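Chapter 4
Reading a Demonstration

In this chapter you will learn
what a demonstration can and cannot tell you about a machine
how to prepare questions before a visit
how to keep notes that are still of use a month later
how to compare two demonstrations of the same kind of task

Key terms: demonstration, trial, reset, teleoperation, autonomy, success rate, compliant material

4.1 A morning at Cerkix

On September 19, 2022, the Cerkix workshop opened its doors to visitors for the first time since moving to its present building. There were 107 names on the visitor list. Most were students from nearby colleges, with a few parents and a small party from Woltel, a packaging firm that was thinking of buying its first robot arms.

The morning was run by Florence Gosselin, who was then in charge of training at the workshop. She divided the visitors into groups and gave each group a sheet of paper with three headings: What was the task? Who or what was in control? What happened between attempts? She asked people to fill in the sheet while they watched and to save their questions for the end.

Several groups found this harder than they had expected. It is easy to look at a moving arm and difficult to write down what it is doing. One student's sheet, which Gosselin kept and later used in her own teaching, had only the words "very smooth" under the first heading and nothing under the other two.

There were four stations. At the first, an arm sorted metal washers by size. At the second, visitors could guide a small arm by hand and have it play the movement back. The third, named Gallegos after the street where the workshop began, was a welding cell behind a screen. The fourth was called Ano, and its subject was paper folding with two arms.

The Ano station drew the longest queue. Paper is a common material and everyone in the room had folded a paper aeroplane at some point, so everyone had an opinion on how it should be done. It is also an awkward material for a machine. A washer has the same shape before and after it is picked up. A sheet of paper bends under its own weight, slides on the table, and springs back a little after each fold. If it is pinched too lightly it slips, and if it is pinched in the wrong place it gains a crease that cannot be taken out again.
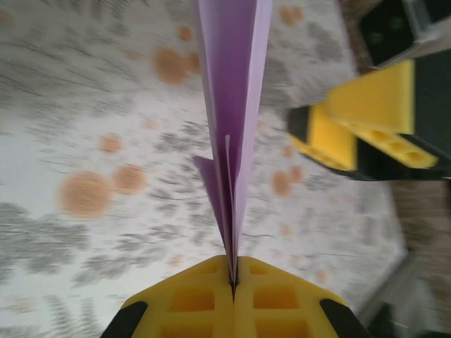 Gosselin explained that a fold of this kind can be broken down into smaller actions: hold the sheet still, lift one edge, carry it across, line it up, and press along the crease. A person does all of these almost without thought, often with both hands changing jobs halfway through. With two arms the same sharing of work is possible, but each change of job has to be planned, learned or directed by an operator. While one gripper is holding, the other must reach the paper without striking its partner.

A visitor from Woltel asked how long it would be before the same arms could fold cartons. Gosselin said that she could not answer from what had been shown that morning. Cartons are stiffer than paper, they come with their creases already marked, and a packing line needs the same fold many thousands of times. She suggested that he bring a stack of his own cartons in February and watch them being tried.

4.2 What the visitors wrote down

At the end of the morning the sheets were collected. Of the 80 that were handed in, 42 gave a clear description of the task at the Ano station. Far fewer said anything about control, and the third heading was the one most often left blank.

The third heading matters a good deal. Between one attempt and the next, somebody may smooth out a fresh sheet, place it at a particular angle, or move an arm back to its starting position. This is called a reset. If a person carries out the reset, then the demonstration shows a machine and a person working together, and a fair account of it should say so. There is nothing wrong with a manual reset. It becomes a problem only when it is left out of the report and a reader assumes that the machine can work alone all day.

The second heading raises a similar point. An arm may be following a fixed program, it may be choosing its movements from what its cameras detect, or it may be moved from a distance by an operator, which is called teleoperation. To someone standing at the rope, these three cases can look much the same. The simplest way to find out is to ask. Most engineers will answer readily, and many are pleased to be asked.

4.3 Before you go on

The rest of this chapter follows the order of Gosselin's sheet. Section 4.4 deals with describing a task closely enough for another person to set it up again. Section 4.5 looks at control, and section 4.6 at resets and the counting of trials. In section 4.7 we return to the Woltel cartons and compare the second visit with the first.

You will need a notebook and, if you can arrange it, a demonstration to attend. A recorded one will do, though you will not be able to ask questions or look at the parts of the room that the recording leaves out.

Activity 4A

Take a sheet of ordinary paper and fold it in half lengthwise. Now do it again with a second sheet, using only the thumb and first finger of each hand. Write down every separate action in order, including any moment when you let go of the paper and took hold of it somewhere else.

Exchange lists with a partner. Each of you should then make the fold by following the other's list exactly, doing nothing that is not written there. Mark the places where the list was not enough.

Keep both lists. They will be used again in section 4.4.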